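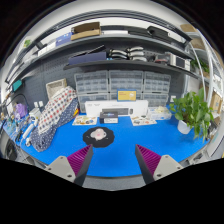 Skirine, Packing and Repair
Minutes of staff meeting, Apr 9, 2024
In the chair: Dalibor Paulík
Minutes: Libor Štěpánek

1. Minutes of the January meeting
Agreed without changes.

2. Automation of small-item packing
Dalibor reported that the Kandasamy cell at Ninberg will take over the Clemari orders first. Repairs and mixed orders stay at the benches. No jobs are being cut, but 4 people will move from packing to checking and loading the cell. Names to be settled with each person before the list goes up.

Staff asked whether pay grades change. Dalibor said no for the current year. He could not answer for next year and will ask.

3. Hand-held gripper sessions
Sessions are limited to 30 minutes, then a change of task. Several people reported sore wrists after longer turns. Time spent on sessions counts as normal work and is left out of the packing rate. Almost 1000 recordings have been handed in so far.

4. Late shift
Concern was raised that the person watching the cell will be alone after the benches close. Not resolved. Libor to draft two shift plans.

5. Training
First course has 12 places. Bench staff have priority.

6. Any other business
Drawer labels need redoing. Carried over again.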